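**La pinza tira el cubo de abajo al soltar el de arriba (práctica de apilado en simulación)**

*Fukar*

Práctica de clase, entrega en diciembre: apilar dos cubos con un brazo simulado. De 117 ejecuciones fallan 18, siempre en la apertura. El cubo superior llega bien y al abrir los dedos se desplaza el inferior. Paso de simulación por defecto. ¿Es la fricción o la trayectoria?

*Karabulut*

Sube la fricción. A mí me funcionó.

*Avotum*

La fricción por sí sola no lo arregla. Revisa primero la altura de suelta: si la consigna queda por debajo del contacto, el controlador empuja y la energía sale al abrir. Baja los últimos 10 mm a velocidad reducida, espera 6 ciclos y abre.
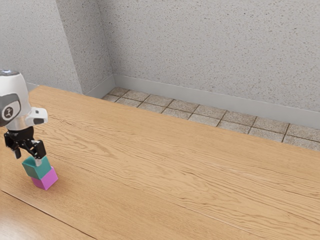 El error lateral se mide antes de abrir, con la pinza todavía cerrada. Resta las posiciones de los centros en el plano de la mesa y registra el valor en cada ejecución. Con el cubo turquesa algo desplazado a la izquierda respecto al magenta, como en esta captura, conviene corregir en ese punto. Si corriges, sube antes un poco; arrastrar en contacto mueve la base.

*Fukar*

Era la consigna de altura. Quedaba por debajo del contacto. Falta probar la espera.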